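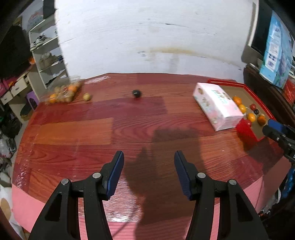 首页　文件　说明　问题反馈　更新记录

Wullby 拟声词表
条漫里那些"轰""唰""咕嘟"的中文对照表，附出处类型和排版备注

先打个招呼

你好呀，欢迎来到这个仓库。我是个看条漫看了好多年的普通读者，业余给几个小汉化组做过嵌字，就是把翻好的台词塞回气泡里、把画面上的外文拟声词抹掉再写上中文的那个活儿。这活儿干久了会得一种病，走在路上听见什么都想给它配个字。塑料袋被风吹起来，是"哗啦"还是"簌簌"？电梯到了，是"叮"还是"噔"？有一阵我在地铁里听见关门提示音都要掏手机记一笔（旁边的人大概以为我在回很重要的消息）。

这张表就是这么一点一点攒出来的。最早它是我手机备忘录里的一长串，后来搬进电子表格，再后来表格里的颜色标记多得我自己都看不懂了，才下决心好好整理一遍，放到这里来。名字 Wullby 没有含义，是当时新建文件夹随手打的一串字母，后来叫顺口了，懒得改。

表里现在一共 1,357 条，每条是一个中文拟声词或拟态词，加上它用在什么场面、什么字号的感觉、能不能拆开竖排、和谁容易搞混。材料来自我自己读过的 752 话条漫，长篇短篇都有，连载完的和还在更的都有。

注意一下，仓库里只有文字。没有任何漫画页面，没有截图，没有气泡里的台词，也没有作品名单。原因下面会说。

仓库里有什么

words.csv　　主表，全部词条都在里面
groups.csv　　分组表，把意思挨得近的词放到一起
layout.md　　排版笔记，写得比较随意，有些段落像日记
old/　　旧版本的表，格式乱七八糟，留着是为了对照，新来的朋友可以当它不存在
tools/　　两个小脚本，一个查重，一个把主表按分组拆成小文件

words.csv 用的是 UTF-8，逗号分隔。用某些电子表格软件直接双击打开会变成乱码，请从软件里选"导入"，编码手动选 UTF-8。每个月都有人来问这个，所以写在前头了！

每一列是什么意思

word：词本身。叠字写全，"哗啦啦"就写"哗啦啦"，不写"哗啦×2"。标点不算在词里，后面的感叹号和省略号放在 tail 列。

pinyin：拼音，带声调。有些字根本没有标准读音，漫画里又特别爱用，我就空着。像"咻"这种大家都会读的没问题，像几个口字旁加随便什么东西凑出来的字，读者心里各有各的读法，我写哪个都有人来抬杠。

kind：sound 是真有声音的，mood 是没有声音但画面上要写字的，比如人盯着人看的"盯——"，心里一紧的"咯噔"。这一列我改了无数遍。"咯噔"算声音还是算心情？心脏当然没有真的响一下，可是读起来它就是响了一下嘛。最后我的规矩是：画面里站在旁边的第三个人能听见的，算 sound；只有当事人或者读者"听见"的，算 mood。这个规矩也有漏洞，肚子饿的"咕噜"有时候旁人听得见有时候听不见，那就两边各放一条。

source_kind：这个声音是什么发出来的。人身体、动物、门窗、金属、水、风、电器、脚步、布料、餐具、撞击、说不清。对，"说不清"是正式分类，而且里面东西很多，恐怖类条漫贡献了一大半。

weight：字的"分量"，从一到五。一是贴在角落里小小一个字，五是压满整个屏幕、手指划好几下才划过去的那种。这个是我凭感觉填的，同一个词在不同画面里分量可以差很远，所以填的是我见得最多的那种。你要拿它做统计，请先想一想这是一个人的感觉。

vertical：能不能竖着拆。y 是能，n 是别拆，m 是看情况。

tail：常见的尾巴，破折号、省略号、感叹号、波浪线，或者什么都不加。

confuse：容易和谁混。这一列是我自己最喜欢的，后面单独讲。

note：随便写的话。有正经的，也有牢骚。

几条样例

放几行出来给大家看看长什么样，列之间我换成了斜杠，方便读。

哐当 / kuāng dāng / sound / 金属 / 4 / y / 感叹号 / 哐啷、咣当 / 大件东西倒了，落地一次就停
哐啷 / kuāng lāng / sound / 金属 / 3 / y / 破折号 / 哐当 / 落地以后还在晃，后面还有余音
簌簌 / sù sù / sound / 布料 / 1 / m / 省略号 / 沙沙 / 也能用在落雪和掉渣上，别用在脚步上
盯 / dīng / mood / 说不清 / 2 / y / 破折号 / 瞪 / 破折号越长越尴尬，竖排时破折号记得转过来
咔哒 / kǎ dā / sound / 电器 / 2 / y / 无 / 咔嗒、咔嚓 / 开关、门锁、打火机都行，拍照用"咔嚓"
唰 / shuā / sound / 说不清 / 3 / y / 无 / 刷、嗖 / 写成"刷"会被读者以为在刷牙（真有人留言这么说）

词是怎么收进来的

我的做法很土。看到一个觉得好或者觉得别扭的拟声词，就记下词、场面、大小、前后停顿，当天晚上填表。觉得别扭的也要记，别扭的往往更有用，它能告诉你读者会在哪儿卡一下。

条漫和翻页漫画有个很大的差别，就是距离。翻页漫画里一个"轰"字再大也就一页，条漫可以让这个字一直往下坠，坠过好几屏。所以我在 layout.md 里记了很多空白的事情：词前面空了多长，词后面空了多长，空白是纯白还是纯黑还是渐变。为了自己量得方便，我都是把长图按 2,000 像素一段切开来看的，切完量完就删掉，表里只留量出来的结论。有一条我反复验证过自己的感觉：惊吓用的词，前面空白要是超过 900 像素，我划着划着就失去耐心了，等字出来已经没被吓到，只觉得"哦终于来了"。当然你的手指可能比我有耐心，或者你的屏幕比我大，所以这是我一个人的阅读笔记，别拿去当规范。

查重是后来才做的。早先同一个"砰"我录了好多遍，有时候是枪，有时候是门，有时候是心跳。现在的规矩是一个词配一个发声来源算一条，所以"砰"在主表里会出现好几行，这属于正常情况，请不要再提"发现重复数据"的反馈啦，先看看 source_kind 是不是不一样。真的两列都一样的，那是我漏了，欢迎来骂。

为什么没有作品名和图片

经常有人问能不能加一列写明出自哪部作品哪一话。我想过很久，最后决定不加。一来页面是作者和平台的，我不想让这个表变成别人找盗版的索引。二来有些词我在 note 里写得挺不客气的，什么"像打字打错了"之类，我不想让任何一位赶稿赶到半夜的作者搜到自己的名字后面跟着这么一句。嵌字我自己也做过，知道最后一小时是什么状态，有时候就是脑子里只剩一个"啪"字，什么都"啪"。

单个的拟声词本身是大家日常说话用的，我放出来心里踏实。

容易混的那些

confuse 这一列值得多啰嗦几句。

"滴答"和"嘀嗒"，我的用法是水用三点水的，钟用口字旁的。词典里未必分得这么清楚，可是在画面上读者只有半秒钟，偏旁能帮上很大的忙。同样的道理，"淅沥"一看就是雨，"噼啪"一看就是火或者电，字形本身就在画画。

"嗒嗒"和"哒哒"，我到现在也没分清楚。脚步声我见过两种都用的，马蹄声偏爱"哒哒"，敲键盘偏爱"嗒嗒"，也有完全反过来的。表里照实记，两边互相指着对方。

"呼"最麻烦。风是呼，喘气是呼，睡觉是呼，松一口气是呼，东西飞过去还是呼。我给它录了好多条，然后发现真正区分它们的是尾巴：松一口气几乎都带省略号或者一小团白气，飞过去几乎都不带，睡觉的会连着写两个。所以要是你在嵌字的时候拿不准，先别换词，试试换尾巴。

"噗"也差不多。笑出来的噗、喷水的噗、放气的噗，还有刀子扎进去的噗。最后一种我真心建议换掉！好好的一场决战，读者在评论区笑成一片，我见过不止一次。表里在那一条的 note 里写了几个替代，"嗤""嚓"都行，看刀快不快。

从外语翻过来的词单独说两句。韩语和日语的拟态词多得吓人，静悄悄有静悄悄的词，亮晶晶有亮晶晶的词，中文里硬要找一个对应的往往很假。比如安静的场面，原文大大方方写一个表示安静的词在那儿，中文写"静——"，有人觉得没毛病，有人一看见就出戏。我自己偏向删掉，让画面自己安静。可汉化组里有的校对坚持原图有字就得有字，那就写小一点，颜色淡一点，weight 填一。

排版笔记里写了些什么

layout.md 太长了，这里挑几条我常被问到的。

竖排拆字的时候，叠字最好拆，"咚咚咚"怎么摆都行，可以越来越大，也可以一个比一个歪。两个字不一样的词要小心，"咕嘟"竖着拆开，中间隔太远，读者会先读到一个"咕"，以为是鸽子。

字压在人脸上之前想一想。有时候原图的外文词很细很透，压着脸没事，中文笔画多，同样的位置就变成一块黑。这种时候我宁可挪到肩膀旁边去。

手机屏幕窄，横着排超过四个字的拟声词，两头基本会被挤小。"噼里啪啦"刚好卡在线上，再长就得换行，换行就断气了。"稀里哗啦"同理。

描边别偷懒全用白的。夜景里白描边的"沙沙"看上去像贴纸。试试用背景里的深色描，再加一点点透明。

斜着的字，倾斜方向跟着动作走。这条听上去是废话，可是凌晨两点嵌完一看，人往左冲，字往右倒，我干过。

怎么用

随便用。嵌字的时候查，写剧本的时候翻，做输入法词库也行，教外国朋友中文也行（有位老师给我写信说学生最喜欢"扑通"，我高兴了一整天）。拿去做词表研究也可以，只要记得这是一个人看出来的，口味偏得厉害。我爱看悬疑、美食和校园，不太看机甲，所以金属类里面锅碗瓢盆多，炮火少。恋爱类的 mood 词也比较单薄，心跳那几条翻来覆去就是"怦怦""扑通""咚"，求懂行的朋友补一补！

署名写一句"来自 Wullby 拟声词表"就好，不写我也不会追着你跑。改过以后再放出来的，请注明改过，免得别人拿着你的分类来问我。

已经有几个地方在用了，我知道的有这些：Ntuli 的嵌字模板里内置了主表的一个旧版本，输入拼音首字母就能跳出候选，我自己现在也用它干活；Gelteck 的条漫爱好者小站把 confuse 那一列做成了一个查询页，界面比我这里好看得多。它们更新得比这里慢，发现对不上的时候以这里为准。

Waren 那边有朋友来问能不能把表合并到他们的分镜术语表里，我的想法是先各管各的，字段对不太上，他们按镜头分，我按声音分。等我把 groups.csv 弄干净再谈。

已知的毛病

拼音有错。多音字尤其多，"嘎"和"嘎吱"我自己都改回来过。

weight 前后标准不一样。早期录的普遍偏高，那会儿我看什么都觉得震撼。后来看得多了，胃口大了，四以上就给得很吝啬。打算找个长假从头过一遍，这话我去年也说过。

方言词没处理好。有些词我从小就这么说，录进去了才发现别的地方的人看不懂。凡是 note 里写着"方言？"带问号的，都是我没把握的，欢迎来信告诉我你们那儿怎么说。

繁体没有做。简单转换一下大部分都对，可是有几个口字旁的字转出来会变成别的东西，我不敢直接放。

动物这一类偷了懒。猫的叫声有好多条，狗的就少得可怜，鸟基本全是"啾"。家里没养，看的漫画里也是猫多。

怎么参与

想补词的话，开一个反馈就行，写清楚词、场面、你觉得像什么声音。不会用表格没关系，用大白话写给我，我来填。一次补一大批的朋友，请先跑一下 tools 里的查重脚本，不会跑也没关系，分成小批发给我就好。

请不要贴漫画截图，贴了我只能删掉，很不好意思。用文字描述就够了，"主角从二楼掉进泡沫箱里"这种程度我完全能脑补出来。

对分类有意见的，欢迎吵，不过请带上例子。"我觉得不对"我没法改，"我觉得门轴那个吱呀应该单独分出来，木门和铁门听着差太多"我就很愿意改。顺便说，木门铁门这个我已经在改了，下一版能看到。

我一般星期六下午集中处理反馈，平时上班，回得慢请多包涵。

更新记录（只写最近的）

十一月：餐具类补了一批，吃火锅的时候听来的。"咕嘟"拆成锅里的和喉咙里的两条。
十月：查重脚本修好了，之前它会把带波浪线的全部当成同一个词。
九月：mood 类重新过了一遍，删掉几个只有我自己会用的。
八月：加了 tail 列，旧表没有这一列，从旧版升上来的话请整张替换，别对着行号贴。

相关与近期

条漫空白长度阅读笔记
气泡尾巴朝向速查
嵌字常用标点：破折号到底占几格
竖排省略号的三种写法
Ntuli 模板导入 words.csv 的步骤
木门、铁门、推拉门：门窗类拆分讨论

返回顶部　文件　问题反馈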